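Kids' Corner > How Stuff Works > Toys > Squeaky Things

4 min read

Why does a rubber chicken make that noise?

By Hanna Hladun

OK quick one, because my toast is burning. Kamol Thongsuk wrote in and asked how a rubber chicken makes that awful noise. You know the one. Great question, Kamol.

First thing. Air.

A rubber chicken is hollow. Nothing inside but air – no bones, no stuffing, no batteries. When you squeeze the body, the air gets squashed into a smaller space. Air hates that. Well, air doesn't hate anything, but it pushes back, and it wants OUT.

So it looks for a hole. In most noisy chickens the only way out is through a little squeaker. Inside the squeaker is a thin strip called a reed. Air rushes past, the reed shakes really fast, and the shaking makes the sound. Same idea as a clarinet, just a lot ruder.

How fast does it shake? Could be 200 times in one second. Could be a lot more. Every shake gives the air next to it a tiny push, and that push travels all the way to your ear. Fast shakes = high squeak. Slow shakes = low groan.

Now the neck. Long and skinny, like a tube. Sound bounces around in a tube and gets changed by its shape. That's partly why a long chicken sounds different from a short fat squeaky duck.
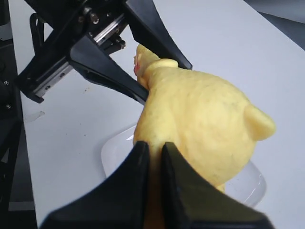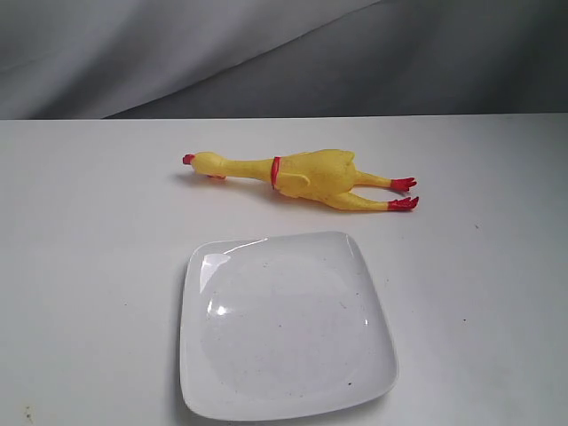 Legs one way, beak the other.

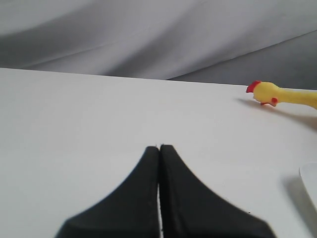
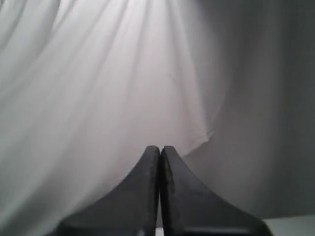
Second thing. The scream.

Some chickens are quiet when you squeeze them and then scream when you let go! Why? Rubber is stretchy. Squash it and it wants to go back to its old shape. As the body pops back out, there's more room inside and not enough air to fill it. So air from outside gets sucked back in, past the reed, and off it goes again.

Long slow squeeze, then let go = long scream. Tiny squeeze = tiny peep. Mateja Shehu in Stillham says hers does both, one noise going out and one comming in. Depends how the squeaker is made.

Third thing. Why is it bendy?

Rubber is made of very very long chains, way too small to see. Think of cooked spaghetti in a bowl, all tangled up. Pull and the chains straighten out. Let go and they tangle up again. Real rubber starts out as a milky juice from a tree. Lots of "rubber" chickens are really a soft plastic, but people call them rubber anyway and I do to.

Try it yourself

You need 2 things: an empty balloon and your fingers.

1. Blow up the balloon. Don't tie it.
2. Hold the neck with both hands and stretch it sideways, so it makes a thin slit.
3. Let a bit of air out. Squeeeeeal.
4. Pull harder. Then softer. Listen for the change.

The edges of the slit are doing the reed's job. Tight edges shake faster so the note goes up. Loose ones flap and you get a low, well, a rude noise. Blowing up balloons is best done with a grown up, and throw away any popped bits right away, they are not for chewing. Not for little brothers or dogs either.

Words to know

Hollow – empty in the middle.
Reed – a thin strip that shakes when air goes past.
Vibrate – to shake back and forth very fast.
Pitch – how high or low a sound is.

Next time: Ljubica Halilović wants to know why bubbles are round. Send more questions please, short ones are fine.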